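Setting Up and Maintaining the Nuletti Laundry Cell
Project report, second term
Ursina Mayrhofer and Gumaro Cuevas

1. What we were asked to do

The Sakcombe group handed us a working arm and a handbook that said setup takes "a few minutes." We doubted that, and our task became finding out how much care the cell needs before it can be left to pick clothes off a bed and put them in a basket.

2. Mounting and zero position

The arm stands on a side table next to the bed. The handbook assumes a steel bench, and a side table is a poor substitute. We tightened the base, ran the arm out to full reach and back, and measured where the fingertips ended up. After 138 cycles they had shifted by up to 4 mm. Gumaro blamed the joints. Ursina blamed the table, and after we retightened the base the shift mostly went away. We do not think this settles it – we never tested the arm on anything stiffer.

3. Cables

The outer cables need slack at the upper joint, but too much slack catches on the table edge. We lost 26 cycles to one snag before we moved a tie. The floor wiring is still a mess and we would not sign it off.

4. Gripper check

Before each run:

Wipe the fingers and look for lint at the hinge.

Close the gripper on nothing and listen for grinding.

Lower it onto one garment on the blanket and check that the fingers meet the cloth without the table rocking. Keep the basket in front of the bed, where the arm will need it. 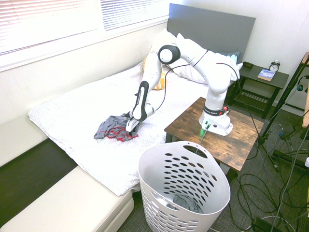 5. What we think of the results

The Bautista checklist we started from has a step for nearly everything except the furniture. Pressing down on a mattress is also different from pressing on a board, and our height setting only held for the one blanket. Change the bedding and the setting has to be done again. Claims that the cell "runs itself" should be read with that in mind.

6. Still open

Repeat the drift test on a rigid stand. Replace the worn tie at the upper joint. Ask Zineo for a shorter base cable.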